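Lovcombe Opens Its Table-Task Teaching Program to Outside Teams

MUMHOLM, 21 Dec 2022 - Lovcombe, the robot training studio based in Mumholm, announced today that it is opening its table-task teaching program to outside teams, starting in January. The program has been running in-house for 41 weeks, and in that time the studio's operators have recorded demonstrations of 94 everyday jobs, most of them the kind of thing you would do in your own kitchen without giving it a second thought: setting out a plate, putting fruit away, clearing up after lunch, moving a bottle to where a person can reach it.

At Lovcombe, a robot learns a job by being shown it. An operator either takes hold of the arms and walks them through the motion by hand, or sits a little way off and drives them by remote control, using a pair of handheld controllers and the views from small cameras mounted at the wrists. Both ways have their fans among the staff (and the lunchtime debates can get quite lively!), and the studio has decided to offer both to visiting teams. Guiding by hand tends to suit slow, careful work where the operator wants to feel the weight of the arm. Remote control is the usual choice for jobs that need two arms working together, or where a second person is handing things over and would like a bit of elbow room.

Every task is shown many times over. The studio asks for 200 demonstrations of each one before it is handed on for training, and operators are encouraged to vary things as they go, with the plate a little farther left one time and turned toward the window the next, or the apple held out at a different height. Tables are left looking the way tables look, with a bag or a can on them if one happens to be there, and the people who pass things to the robot are asked to do it as they would for a guest.

"We have learned to be patient with ourselves," the studio said in its statement. "A new operator's first afternoon is mostly fumbled cups and laughter, and by the end of the first week they are doing lovely, steady work. We would like other people to have that same good week, and we are very happy to be able to share our tables, our arms and our coffee with them."

The outside program grew out of a shared project with Sutanto, a maker of arm controllers, which lent the studio its first remote stations and has since helped to rework the grips so that they are kinder to smaller hands. Irneck, a household products design firm, will be the first visiting team and plans to work on serving and clearing tasks through the early part of the new year.
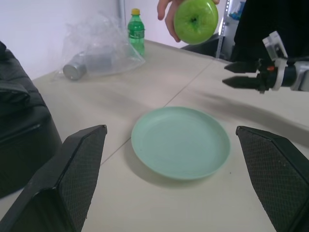

A green apple is held out over the table during plate-and-fruit work, seen from a camera at one robot's wrist, with a second arm at right.

Visiting teams will have the use of 7 stations, each with its own table and controllers, and an experienced operator will sit with them for as long as they find it helpful. No background in programming is needed, and the studio warmly welcomes people who have spent their working lives in kitchens, care homes and shops. Teams keep a full copy of everything they record, along with the operators' written notes, and can come back to add to a task later on if they find they have missed something.

Applications open in January, and there is no fee to apply. Teams should send a short letter saying which tasks they have in mind, how many people would be coming, and whether they would like to begin by hand or by remote control. Those who are not sure are welcome to try both on their first day.

About Lovcombe

Lovcombe is a robot training studio in Mumholm. It records demonstrations of household and service tasks for its own research and for partner firms, and runs introductory sessions for new operators throughout the year.

Press inquiries and requests to visit may be sent to the Lovcombe press office in Mumholm.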